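Jultcombe floor notes: finger closure fault on the hand-held grippers

The fault reported on the hand-held grippers in December has been traced, and most of the units are back in use. This item sets down what failed, how it was found, and what has changed in the daily checks. Operators who only want the new checks can skip to the numbered list.

The first report came from Bezawit Admasu during a block of shirt folding. Her left gripper closed on a hem, held for a moment, and then closed again by a few more millimeters with no movement of her hand. The recorded finger width showed no second closure. On the table the cloth had been pulled in and pinched, while in the log the fingers had stopped moving almost two seconds earlier. She stopped the block, tagged the unit, and wrote down the time of day, which made the later work a good deal easier.

A mismatch of this kind matters for two reasons. The recordings are used to train the arms on the mobile bases, and an arm trained on a false width will close too far or too little on real cloth. The second reason is plain safety. A finger that moves without a command can catch a fingertip, and operators in headsets are not always looking at their own hands.
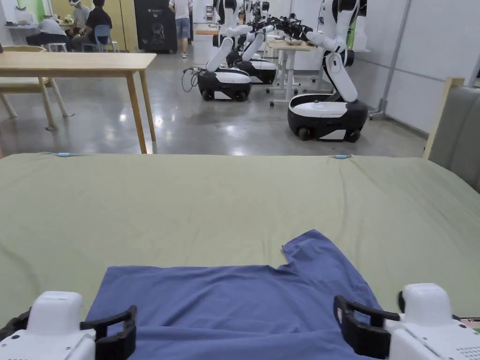

Which part failed? The return spring in the left finger linkage had worn a groove in its seat, so the spring could hang up under load and then let go.

The width sensor sits on the trigger side of that linkage. When the spring hung up, the trigger and the sensor came to rest together and the finger stayed partly open. When the spring let go, the finger finished its travel and the sensor had nothing to report. The first theory, a dropped radio packet, was wrong. It cost us most of a shift, and we should have ruled it out sooner by running the unit on a cable.

Cyrill Bühler then went through the recordings from the tagged unit. He pulled 1,737 closures and compared the logged width with the finger position as seen by the camera on the gripper. The two disagreed in 156 of them. Nearly all of the bad closures were on thick or doubled cloth, where the load on the spring is highest. Thin single layers gave almost none, and that explains why the morning check, which used one layer of sheet, had been passing the unit all along.

The recordings with a mismatch have been moved out of the training set. They have not been deleted. Anyone who copied folding data from the shared drive before the notice went out should pull it again.

Two other units were opened for comparison. One had the beginning of the same groove. The other was clean, but it had been rebuilt at Sernness in the fall and had far fewer cycles on it. The supplier, Zürcher, has the worn seats and has been asked for a rated life. We have no figure back yet. Until we do, seats will be replaced at 4,000 closures, a number picked to be cautious and with no test behind it.

Bed stations are included in the new checks even though no fault was reported there. The work is slower, but the cloth is heavier, and a gripper may go from a table to a bed and back in one shift.

Checks before each block:

1. Close each gripper on a sheet folded to four layers. Hold for a slow count of five. Watch the fingers, with the headset up. Any second movement is a fail.

2. Compare the width on the screen with the feeler block at the closed and half-open positions. Do this on both hands, left first. Write down the readings even when they pass.
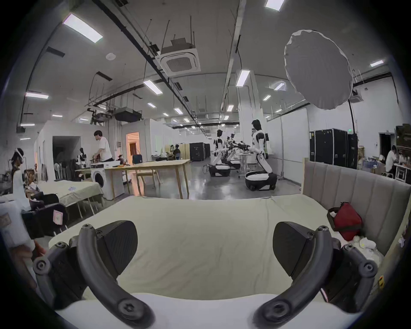

3. Press each pivot hub with a thumb and feel for side play. Do not tighten the screws at the station. An overtightened hub gives the same sticking motion as a worn seat and will send us looking in the wrong place.

4. Check that the closure counter has not been reset. If it reads zero on a unit that has no service tag, treat the unit as due for a new seat.

5. If a gripper fails at any step, power it off before setting it down. Tag it and leave it on the service shelf. Do not swap fingers between units to keep a block going.

Stopping a block early carries no penalty. The schedule for the Jallenero folding set has been extended to allow for it, and the operator targets have been lowered until all seats are replaced.

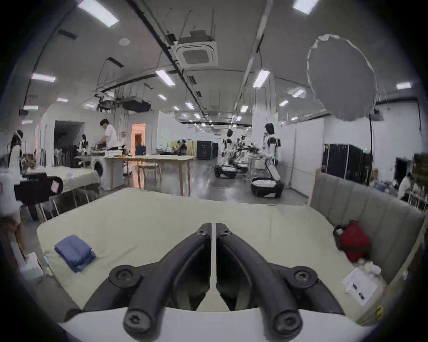

Jhair Ticona objected that the four-layer test adds wear to the very part it is meant to protect, and asked that it be run once per shift instead of once per block. The point is fair. For now the test stays at once per block, and the closures it uses are counted toward the replacement limit. We will look at it again when there is a month of readings to go on.

There is also the matter of the stop rule. Under the old wording, an operator called a stop when a gripper "behaved abnormally," and people read that in different ways. Thaddäus Ruchti has rewritten it. A stop is now called on any finger movement the operator did not command, however small, and on any width reading that stays fixed while the finger moves. The operator says "stop" aloud, opens both hands, and lifts the headset. The person at the desk ends the recording and marks it for review.

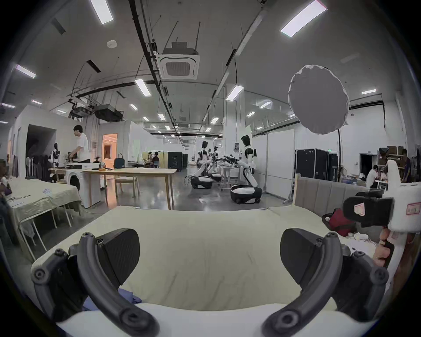 The mark is required even if the motion looks fine on playback. Several of the 156 bad closures looked normal at full speed and showed up only when stepped through slowly — two of them were first passed as good by a reviewer who knew what to look for.

Software will help a little. A script now compares logged width with camera position after each block and lists anything outside the tolerance. It does not work well when cloth covers the finger tips, and it cannot replace the four-layer test. It also runs after the fact, so it protects the data and does nothing for anyone's hands.

Still open: the rated life from Zürcher, a guard for the gap behind the finger pads, and a decision on whether to move the sensor to the finger side of the linkage. Engelbert Schwaiger is building one trial unit with the sensor moved. It will be used on cloth only, at one station, with a second person present.

Replacement seats are in the top drawer of the service cabinet. Sign them out by unit number and put the old seat in the bag marked with the same number.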